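The School That Counts in Two Languages

In Lurnness, the first bell of the morning rings at ten minutes before eight, and then for a short time the whole school speaks the language of the grandmothers. The door of the main hall stays open. Children put down their bags, and the greeting goes from the oldest class to the youngest class and back again. After that, lessons begin, and most of them are in English.

The school has kept this custom for three years. It belongs to a larger plan with the name Priso, which helps small schools to teach a heritage language beside the normal subjects. Lurnness was the second town to join. The first was Lirnum, on the other side of the bay, where the plan started with one classroom and a box of homemade cards.

I visited both towns last July, during the summer weeks when the schools give open classes for families, and I returned to Lurnness in winter. I am myself a person who learned English late, at a kitchen table, with a dictionary which had lost its cover. So I must admit that I did not come as a neutral visitor. I wanted the plan to be good.

A language with few young speakers

When Priso began, its teachers made a survey in the two towns. They found 700 people who could follow a conversation in the old language, but only 30 of them were younger than eighteen. Many of the parents understood it and did not speak it. They had been told as children that it would spoil their English, and they believed this for a long time. One mother told me that she used the language only for being angry and for talking to the dog.

The teachers did not want to begin with grammar. They had seen the old textbook, which opens with a table of verbs and continues with more tables, and they had also seen how quickly the children closed it. They decided to begin with things that happen every day in a school: greeting, counting, asking for something, saying thank you, telling where a thing is. A child in the first grade should be able to ask for the blue crayon before she knows what a verb is.

This sounds easy, but the old language has some difficulties here. It has one set of numbers for people and another set for objects. It also has four words for "here", depending on how close the speaker is and whether the thing can be reached with the hand. The older people use these four words without any thought. The parents mix them. The children, who learn them in the form of a game, correct their parents at dinner.

Sorting, naming, asking

The counting lesson is the one that visitors like best. Two children stand on opposite sides of a shelf or a table with small objects on it. One child asks, the other finds and answers, and it is not allowed to point. The child must use the correct word for near, for far, for above or for the lower place. If the wrong word is used, the partner has to bring the wrong object, with a very serious face.

I watched this for almost an hour and I did not become bored. A boy of seven wanted a button. He asked for it with the word for things that are far away, and his partner walked to the end of the room and returned with a shoe. The class laughed very much. He asked again, more slowly, and he received his button.
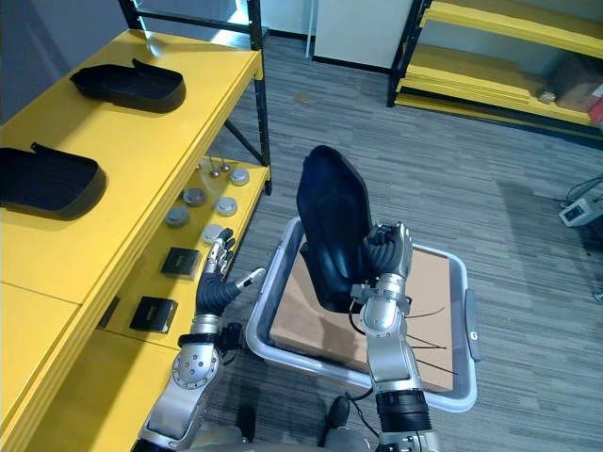 The teachers who are also students

It is not simple to find teachers for a language like this. The school in Lurnness has four of them, and only one grew up speaking it at home. The other three take evening lessons and are sometimes just a few chapters in front of their pupils. They do not hide this. On the wall of the second grade there is a paper with the title "Words our teacher forgot", and the children add to it with great pleasure.

For the teachers, the most helpful thing is the Magagula notebook. It has the family name of the woman who filled it, more than forty years ago, with words and short sentences which she heard from her neighbors. She was not a linguist. She wrote each word as it sounded to her, and next to it she noted on what occasion it was said. Beside the word for a small debt she wrote, "said at the well, about eggs." The notebook contains about 500 words, and Priso has copied it for every classroom.

Because of these notes, the pupils also learn something of the manners of the language. They learn that one does not ask an older person directly for a thing, but first mentions that such a thing exists. They learn that it is polite to refuse food one time, and that to refuse it two times is rude. A teacher in Lirnum said to me that these rules are harder for her than all the verbs.

What the parents say

Not every family agrees with the plan. At the open evening in Lurnness a father stood up and asked why his daughter should spend four hours a week on a language that will not help her to find work. He would prefer more mathematics. He spoke calmly, and several people nodded. The principal answered that the test results in mathematics have stayed the same since the plan began, and she offered to show him the numbers. He went to see them. He is still not convinced, but his daughter is still in the class.

Others have the opposite complaint. They would like the language to be used also in science and in sports, and they think that four hours are too few. For science there is the problem of missing words. In Lirnum the sixth grade has been allowed to propose new ones, and the older speakers meet once a month to accept or refuse them. The word for "battery" was refused two times, because it was too near to a word for a lazy cousin.

The winter evening

When I came back to Lurnness, the school was preparing its evening of songs and stories. There were 200 chairs in the hall, and the people who came late had to stand by the coats. The first grade counted to twenty, with both sets of numbers. The fifth grade performed a story about a fisherman who lends his boat to the wrong brother. A few old people in the front row said the last lines together with the children, a little faster than them.

Next to me sat a man of perhaps eighty years. I asked him if the children spoke well. He thought about it during one complete song. Then he told me that their accent was from Lirnum, and that somebody should talk to the teachers about this before spring.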